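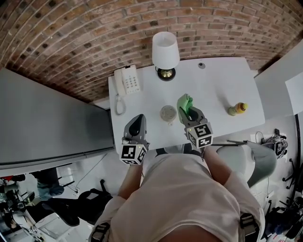
Häufige Fragen zur Reinigung und Pflege der Schreibtische

Stand: 11. November 2021

Für welche Arbeitsplätze gilt diese Seite?
Für alle Einzelarbeitsplätze mit weißer Tischplatte im Bürohaus Liltham, Etagen 1 bis 6. Besprechungstische und Teeküchen sind in der Reinigungsordnung Heseck geregelt.

Was muss vor dem Wischen vom Tisch?
Kleinteile: Dosen, Fläschchen, Stifte, lose Blätter. Telefon und Tischlampe bleiben auf der Platte und werden zum Wischen nur versetzt. Liegende Flaschen zuerst aufrichten und den Verschluss prüfen.

Welches Tuch ist geeignet?
Mikrofaser, nebelfeucht. Für Tischplatten sind die grünen Tücher vorgesehen, für Sanitärbereiche die roten. Ein Tuch reicht für eine Platte einschließlich Kanten und wird danach in den Wäschesack gegeben. Waschen bei 60 °C, ohne Weichspüler.

Welches Reinigungsmittel wird verwendet?
Nomari Oberflächenreiniger, 11 ml auf einen Liter Wasser. Das Mittel kommt auf das Tuch, nie direkt auf die Platte. Scheuermilch und Schmutzradierer sind nicht zugelassen; beide hinterlassen auf weißen Flächen matte Stellen, die sich nicht auspolieren lassen.

In welcher Richtung wird gewischt?
Von der hinteren Kante nach vorn, in überlappenden Bahnen. Die Vorderkante zuletzt und in einem Zug. Dort sammelt sich durch aufliegende Unterarme der meiste Hautfettfilm.

Wie wird die Kabeldurchführung gereinigt?
Trocken, mit Pinsel oder Staubsauger mit Fugendüse. Durch die Öffnung darf keine Flüssigkeit laufen, auch wenn gerade kein Kabel hindurchgeführt ist.

Wie reinige ich das Telefon?
Hörer abnehmen, Hör- und Sprechmuschel mit einem gut ausgewrungenen Tuch abwischen, Tastenfeld mit einem trockenen Pinsel ausbürsten. Das Spiralkabel zwischen zwei Fingern durch das Tuch ziehen. Anschließend prüfen, ob der Hörer richtig aufliegt — ein schräg liegender Hörer hält die Leitung besetzt.

Und die Tischlampe?
Ausschalten und 45 Minuten abkühlen lassen. Den Schirm nur mit einer weichen Bürste oder Fusselrolle behandeln, von oben nach unten. Der Fuß darf feucht abgewischt werden. Messingfarbene Teile sofort trockenreiben, keine Metallpolitur.

Klebstoffreste an der Trennwand lassen sich nicht entfernen. Was tun?
Mazza Etikettenlöser sparsam auftragen, kurz einwirken lassen, mit einem Kunststoffspachtel abheben. Aushänge an Trennwänden bleiben während der Reinigung hängen, sofern sie nicht als veraltet gekennzeichnet sind.

Gehören Kabel am Boden zur Tischreinigung?
Nein. Sie werden weder umgesteckt noch entwirrt. Stolperstellen bitte melden.

Wo melde ich Schäden an der Platte?
Beim Hausservice, Durchwahl 791. Anzugeben sind Etage, Platznummer und Lage des Schadens. Aufgequollene Kanten und lose Kabeldurchführungen werden vorrangig bearbeitet, Kratzer bei der Sammelreparatur im August.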